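When the Robot Opens the Drawer
A Gorkville Kids' Science Page
2022-11-06

Have you ever tried to open a drawer with mittens on? You push, you paw at the handle, you finally hook it with a thumb, and then the whole thing comes flying out at you. Now you know how a robot feels on its first day of work!

In the town of Gradau there is a repair shop called Zillbridge. People send in clocks, radios, sewing machines and music boxes, and the workers fix them. Fixing things takes a lot of tiny parts, and the parts live in drawers. The shop has 883 drawers. For years, every time a worker needed a spring or a screw, that worker got up, walked to the right cabinet, found the part and walked back.

In August, the shop started using a robot arm to do the fetching. Before it ever touched a real drawer, though, it had to practice, and it practiced inside a computer.

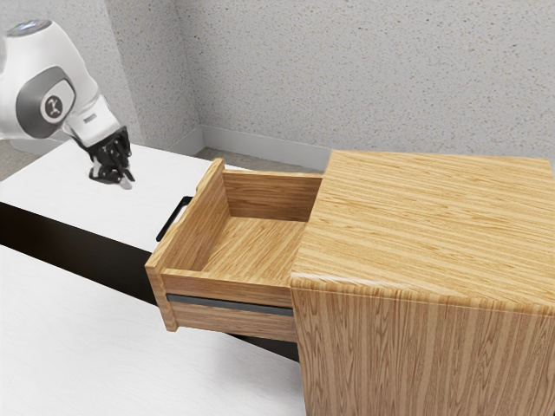

A practice world made by a computer is called a simulation. It works a lot like a video game. The computer knows how heavy a drawer should be, how far it slides and what happens if you bump it. If the robot makes a mistake in there, no wood gets scratched and no fingers get pinched. The programmers just start over – and over, and over. The Zillbridge robot did 1,831 practice tries before the team was happy with it.

Why so many? Because opening a drawer is a really tricky job! Think about all the things your hand does. It finds the handle. It closes just tight enough. It pulls in a straight line, because a drawer that gets tugged sideways will jam. And it knows when to stop. You learned all that when you were so little that you can't remember learning it. A robot has to learn every bit of it too.

Robot hands are called grippers. Some have soft pads, some have suction cups, and many have just 2 fingers that open and close like a clothespin. With a hand like that, the angle matters a lot. Come in crooked and the fingers close on nothing but air.

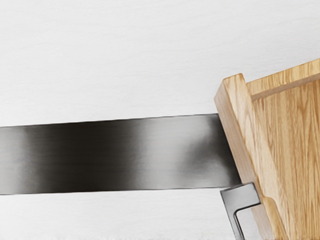
Handles are a puzzle all by themselves. Some are round knobs and some are long bars, and shiny metal can fool a robot's camera, the same way a bright window can make you squint. So the team changed the practice world again and again. They tried different handles, different wood and different light. A robot that has seen lots of kinds of drawers in practice has a better chance with a new one.

So what about the people? That's the part I wanted to know most, so I asked Jayson Sebastian. He has repaired clocks at Zillbridge since before the robot came.

"I was worried at first," he told me. "I thought, what if it can do my job? But it can't fix a clock. It can bring me a spring."

His day is different now. He used to be on his feet all morning, and now he gets long stretches at his bench, which he loves. He also has a new task, teaching the robot. When it brings the wrong part, he marks the mistake on a screen so the programmers can work on it. He took a class to learn how.

Some things he misses. Walking to the cabinets was when he chatted with everybody, so the workers now stop for a snack together at ten o'clock. And one worker whose whole job was fetching parts had to learn something new. She picked music boxes, and she says it was hard for the first few weeks. Changes at work can be exciting and hard at the same time, and it's good when a shop gives people time to learn.

Try it yourself! Put on thick mittens and ask a friend to be your programmer. Close your eyes. Your friend can only say "left," "right," "forward," "close," "pull" and "stop." See how many tries it takes to open one drawer, then switch places. (Pick a drawer with socks in it, please – no knives!)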